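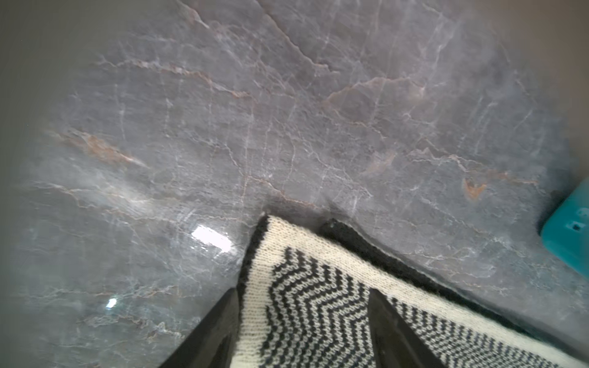

29 April 2026

So I finally did it. I unpicked the whole back of the blue sweater and started over, and I've been in a weirdly good mood ever since.

If you read my post in February you'll know I signed myself up for a wool-only year. No new clothes unless I knit them, mend them, or get them secondhand. I made the rule on a very cold morning when I was feeling extremely sure of myself, and I've already bent it once (socks, airport, don't ask). But mostly I've stuck with it, and since a few of you wrote to ask how it's going, I figured I'd do a proper update instead of answering everybody one at a time and repeating myself.

First, the yarn. I bought ten skeins of the Jirnik worsted in a blue they call Harbor, and I love it to pieces, but please learn from me and check your dye lots. I had eight skeins from one lot and two from another and in the evening light they looked exactly the same. In the morning there was a stripe across my shoulder blades. A stripe! I told myself it looked like a design choice for the better part of a week. Then I tried it on in front of the bathroom mirror, twisted around to see the back, and went straight to find the scissors.

Ripping back took one movie. Knitting it took most of March. I'm trying not to think about that too hard.

What I'm doing now is alternating skeins every two rows so the lots blend together, which every knitting book tells you to do and which I have always skipped since it's fiddly and leaves you with yarn tails twisting around each other in your lap. It really does work, though. I can't find the change anymore, and I've looked. The Jirnik is also softer the second time around, maybe from being handled so much. It fuzzed a little. I don't mind fuzz.

The numbers people (hi, I know there are at least a couple of you) will want to know that the back is 119 stitches across at the widest point. I cast on with 2 needles held together to keep the edge loose, and then of course forgot to slide one out and knit half a row like that. It's fine. It's at the bottom. I'll be sitting on it.

Then there's secondhand. I'd been a thrift store person in college and then sort of drifted away from it, and getting back into it has been the most fun part of this whole thing. My nearest good one is Wondalia, over past the car wash, and it's huge and badly lit and nothing is sorted by size. You have to go through every single hanger. I go on my way home from work when I have an hour and no groceries in the car, and I only let myself look at sweaters. Otherwise I come home with a fondue set. 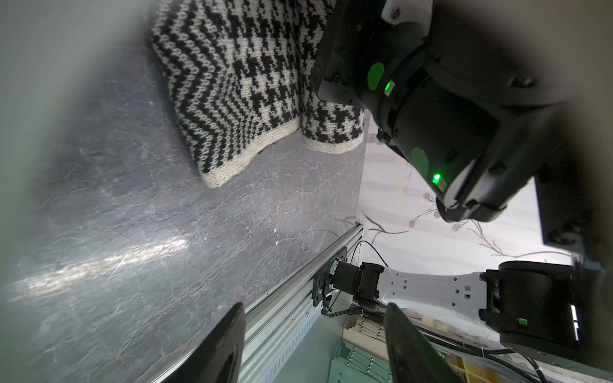
My rules for buying an old sweater, which I've worked out mostly by getting it wrong:

Hold it up to a window. Moth holes hide in a busy pattern and you won't see them on the hanger, but light comes right through. One hole I can deal with. Five holes and I put it back, because there are always more than you found.

Smell it. I know. But perfume is so much harder to get out than plain old closet smell. Closet smell goes away after a wash and two days flat on a towel by an open window. I have a cardigan that has been through four washes and still smells like somebody's aunt at a wedding.

Pull the cuffs gently and see if they spring back. The cuffs and the bottom ribbing go first on pretty much everything, and if they've given up, the sweater will hang on you like a sack no matter how nice the middle is. You can reknit ribbing if you're patient. I have done it exactly once and I complained the whole way through.

Don't trust the size on the tag. Somebody may have washed it hot. Bring a tape measure, or do what I do and wear a thin shirt so you can try things on in the aisle.

And check the underarms, obviously.

Washing is where I used to be really scared. I ruined a beautiful green pullover when I was about twenty and I've never gotten over it, it came out sized for a cat. These days I use the Uten wool soap, the kind you don't have to rinse, in a bathtub of cool water. Push down, walk away, come back after a cup of tea. No rubbing! Then I roll it up in a towel and kneel on the towel, and lay it out flat and pat it into shape. My bathroom floor is basically out of service every other weekend. I've apologized to my household.

I did have one flop on the mending side. I tried to darn the elbow of my old gray Doherty pullover with leftover sock yarn, and the sock yarn was much too thin, so I doubled it, and then it was much too thick. Now I have an elbow with a callus. I'm going to take it out and try again with something closer, or maybe give in and sew on patches like a geography teacher. I kind of like the geography teacher idea. If anyone has used suede patches on a knit that stretches, tell me whether they pucker, because that's what I'm afraid of.

Oh, and somebody asked me about pilling. I was against those little electric shavers for years, I thought they'd eat right through the fabric, and I was wrong about that. Go slowly, keep the sweater flat on something hard, and don't press. It's very satisfying. I did every sweater I own in one afternoon and ended up with a ball of fluff the size of a plum, which I kept on the windowsill for longer than I should have.

Next up is the front of the blue one, and then sleeves, which I always dread. Sleeves are just two more chances to lose count. I'm thinking of doing both at once on one long needle so they at least come out wrong in the same way. I've got three skeins wound and ready and the rest is still in the bag behind the couch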